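Coffee corner reset: take the tank off every time, or fill it in place?

Forum: Kitchens & Coffee > Shared and office setups

beanfriesen wrote: 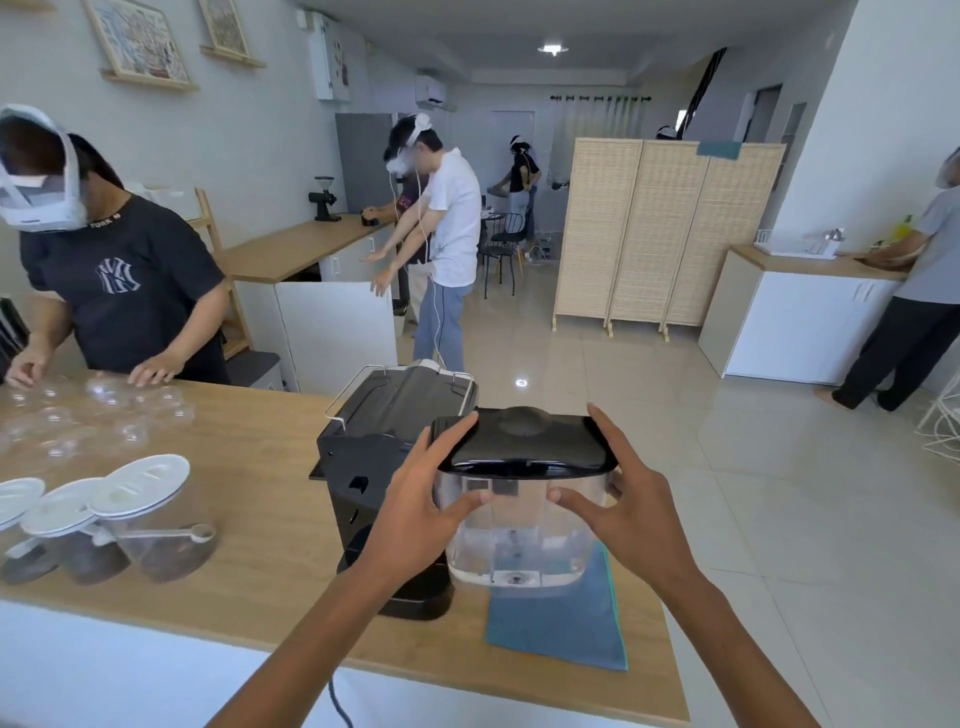

OK so I have become the person who cares about the coffee counter, and I'm having a great time with it! We're a shared kitchen, one black machine with a lift-off tank, a light wood counter, whole beans in clear canisters, a teal cloth and far too many plastic cups. My routine at the moment goes like this. Tank off, old water out, quick rinse, lid rinsed too, fill it at the sink, wipe the spot where it sits, tank back on. Then beans topped up, scoop back where people can find it, cups stacked. It takes me 11 minutes if I don't stop to chat (I always stop to chat).

My question is about the tank. Half of our group says lifting it off every day will wear out the little valve in the bottom and I should just pour water in from a jug. The other half says a tank that never comes off turns into a pond. Who's right? And while you're at it, tell me how you store your cups, I'm wide open to ideas.

— Chantal Friesen

okance_4 wrote:

Off. Every day. I don't even see the argument. The inside of a clear tank tells you everything you need to know, and you can't wipe the corners while it's sitting on the machine. I did five years of mornings at a place with two machines and the tanks came off both of them at close.

The valve is a spring and a bit of rubber. It's made to be pushed.

jugpourer wrote:

Gonna disagree, politely. I've had two tanks start dripping at the valve, both in kitchens where lots of different people were yanking them on and off. One person doing it gently is fine. A whole office doing it in a hurry, with one hand, while holding a phone? I pour from a jug during the day and take it off once a week for a proper wash. No drips since.

okance_4 wrote:

Once a week, though! In summer!

jugpourer wrote:

We go through the whole tank by lunch. It's never the same water for long.

Ildikó Juhász wrote:

You're both describing different kitchens, I think. If the water turns over fast, jug is OK. If it sits over a long weekend, the tank has to come off and be emptied. At ours it comes off at the end of the day and sits upside down on a towel overnight, lid beside it, and whoever is first in fills it. That also means the tank gets properly dry, and I've found that matters more than any soap.

Two hands, by the way. A full tank is heavier than people expect and the lid on ours likes to pop up if you squeeze the sides too hard. I fill ours to 80 percent and it doesn't slosh on the way back from the sink.

beanfriesen wrote:

Ooh, upside down overnight, I love that. I've been wiping it dry with a cloth like a fool. And yes to two hands, I learned that one with wet socks.

Does anyone descale on a schedule? We've got hard water.

Ildikó Juhász wrote:

Every 100 cups, or when it gets loud, whichever comes first. We keep a pencil tally on the inside of the cabinet door. Very low tech but it works great.

zumo_kettle wrote:

Can I talk about the beans instead? Clear canisters on an open counter make me itch. They look gorgeous, I get it, I had a row of them myself. But light and warmth are what make beans go flat, and a coffee machine puts out a fair bit of warmth. Put them in the cabinet!

beanfriesen wrote:

I knew somebody would come for my canisters, haha. In my defense, when they were in the cabinet people would open a new bag every single time because they didn't know there were beans already. Now that everyone can see the level, we waste way less. I'd take slightly flatter beans over five half-open bags.

zumo_kettle wrote:

OK, that's a fair point and I hadn't thought of it. Could you keep one small one out and the rest in the dark? Fill the small one every couple of days.

bromer_b wrote:

We do exactly this. One out, the others behind a door, and a strip of tape on each with the month the bag was opened. Ours say September right now. The scoop lives inside the one that's out, so there's no hunting for it.

jugpourer wrote:

Scoop inside the beans, no thank you. Everyone's hands are on that handle. Hook on the wall.

bromer_b wrote:

The handle sticks up out of the beans, it's fine.

jugpourer wrote:

It sticks up until it doesn't.

Butkienė wrote:

Nobody has answered the cups! I was so happy when we fixed ours that I took my sister on a tour of it. We laid a tall narrow basket on its side, open end facing out, and the stacks slide in. You pull one from the front and the rest stay put. Before that they were always spread all over the counter, and you'd knock four over reaching for one.

Put the cups to the left of the machine if your sink is on the right, so the people filling the tank aren't reaching over the people pouring.

beanfriesen wrote:

A basket on its side! I'm going shopping at lunch. Does it need to be lined with something? Ours are the clear plastic kind and they scratch if you look at them.

Butkienė wrote:

I put a folded dish towel in the bottom. Wash it when you wash the cloth for the counter.

okance_4 wrote:

Still say the tank comes off every day. Post how the basket goes.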